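Right, kettle's on, the shed at Banham is warm enough to type in, and I promised several of you an update on the robot arm. It's going to be a long thread because it's been a long month, so mute me now if you only came for the tomatoes.

1/ For anyone new: I'm building a tabletop robot arm in one corner of a shared workshop. It's called Um, after the noise I made when people asked what it was for. The answer is that I'd like it to pull a lever. One lever, on top of a box, reliably, whenever I ask. I've been at this since the spring and I'm still very fond of the idea.

2/ The lever matters because of the blind on the workshop skylight. It's worked by a horrible long handle that you can only reach by climbing on the bench, and my knees have opinions about that. So the plan is: Um learns levers in general on a practice box, then gets moved up to the real one. A motor on the blind would have been quicker. Yes, I know. Four of you have already written to tell me so, very kindly.

3/ The arm itself is a Bindell kit, second-hand, bought from a chap two villages over who'd got as far as the shoulder and then had twins. It came in a biscuit tin and two carrier bags, with one sheet of instructions. Everything from the elbow down I've either rebuilt or replaced, mostly out of stubbornness.

4/ The elbow was the first real job. The original bearing had a wobble you could feel with a fingertip, and a wobble at the elbow turns into a great big swing by the time you get to the hand. I drilled it out, sleeved it, and got the sleeve wrong twice. The third one went in with a lovely soft push and I went round the workshop making people waggle it.

5/ Then the wiring. The old loom was all one colour (white!) and I'd relabelled it with masking tape that let go as soon as the stove was lit. I came in one December morning to a floor covered in little curls of tape saying WRIST and WRIST and NOT WRIST. So I did the lot again in proper colours with heat-shrink sleeves. It took two evenings and I enjoyed it more than I've enjoyed most holidays.

6/ Meanwhile I've been doing a good half of the work in simulation, which I resisted for ages. I thought of it as a thing for people with big computers and clean hands. A friend at the workshop sat me down with Gendalari, the little simulator she and a couple of others have been putting together, and I was hooked by teatime. You build your table and your box, you put your arm in, and you can try the silly thing first without a single snapped bracket.

7/ My computer is eleven years old and sounds like a hairdryer, so I keep the settings low and the edges come out a bit jagged. I don't mind. I want to know where the hand is and where the lever is, and it tells me both. 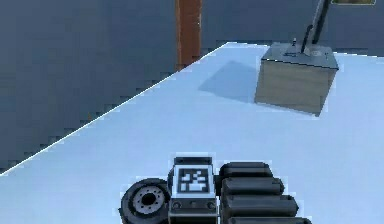

Um in Gendalari, with the lever box still a good stretch of table away.

8/ A few of you asked about the black and white square on top of the hand. It's a marker, and the software finds the hand by looking for it. I was very sceptical about this and had grand plans for doing it all by joint angles, adding up every bend from the base to the fingers. Then I tried that, and all my small errors joined hands and went for a walk. The marker is so much simpler. You print it, stick it down flat, and tell the program how big it is.

9/ Do measure it after you've printed it, though! I'd asked for a bigger one for the bench tests, 100 mm across, and my printer had helpfully "fitted to page" without a word. For a whole afternoon the program was convinced the hand was further off than it was, and every reach went sailing past the target. I blamed the elbow. I took the elbow apart again. Sorry, elbow.

10/ The box was a nice little woodworking job in its own right. In the simulator it's a wooden crate with a flat grey lid and the lever fixed on top, and I've been making the bench version to match as closely as I can manage. Mine is out of an old drawer. The lid was the slow part: the lever needs to pivot on something that won't flex, and my first attempt bowed every time I leaned on the handle. There's a stiffer plate under it now and it's as solid as a doorstep.

11/ How far does a lever have to go before it counts as pulled? I'd never thought about this in my life and then thought about nothing else for a week. I began by telling the program 180 degrees, because I'd pictured it flopping right over from one side to the other. The bench one stops at 173. So Um would get to the end, feel that it hadn't finished, and carry on pushing against the stop with great determination until I dived for the switch. I've set it to stop short now and to give up if the load climbs.

12/ That giving-up rule is the best thing I've added all year, by the way. It's five lines of code. If you're building anything with motors in it, put yours in on day one, before you do the interesting bits. I did mine after the second stripped gear and I felt very foolish sweeping up the teeth.

13/ Practice runs! I let it go overnight in the simulator, moving the starting place of the hand a little each time, and came in to 348 completed runs and a page of results to read over my porridge. Most of the failures were the same failure. Um comes in too low, meets the side of the box before it gets anywhere near the handle, and gives it a shove. Once I saw that, I added a waypoint: go up first, then across, then down to the lever. It's what I'd do with my own arm and I can't think why I expected a robot to work it out for itself.

14/ Shadows, since somebody asked. I've left them switched on in the simulator even though it slows everything down, because the bench has a strong lamp on one side and I wanted to get used to seeing the box with a dark patch beside it. The marker finder doesn't seem bothered by shadow on the table. Shadow across the marker itself is another matter, and on the bench I've had to move the lamp twice to keep my own head out of the way.

15/ Where the real arm has got to: it reaches, it finds the handle most of the time, and it pulls slowly. The grip is the weak point. The handle is smooth and the fingertips are smooth, and the two of them slide past each other like strangers in a corridor. I've tried rubber bands (perished), the fingers off a washing-up glove (surprisingly good, terrible colour) and a dab of silicone (still picking it off my jumper). The glove is winning.

16/ The cable that runs down to the hand is a bit short as well, so at full stretch it tugs. I've got a longer one on order and in the meantime I've shifted the base nearer the box, which is cheating, but it's my bench and I'll cheat on it if I like.

17/ Cost so far, as people always want to know: more than a motor for the blind, less than a bicycle. The biggest single expense was replacement gears, and see post 12 for why.

18/ If you fancy starting something similar, I'd say get hold of a half-finished kit if you can. There's always one about, people do run out of evenings, and you learn such a lot from undoing what somebody else did. Go slowly with the wiring. And have a shared workshop near you if it's at all possible, for the company as much as the pillar drill. I've been lent clamps, solder, a very good lamp and half a lemon drizzle cake, and I've only had to give back the clamps and the lamp.

19/ Next jobs, mostly so I've got them written down somewhere: fit the long cable, cut proper rubber pads for the fingers, reprint the marker on card so the corners stop lifting, and run the up-across-down path on the bench with the speed turned right down. After that I'll have to get up the ladder and measure the skylight handle, which I've been putting off.

20/ I'll answer questions this evening once I've swept up. Somebody wanted the wiring colours and I've got them on the back of an envelope, so I'll type those out first. And yes, the tomatoes are over for the year, but I've saved seed from the stripy ones if anyone would like some.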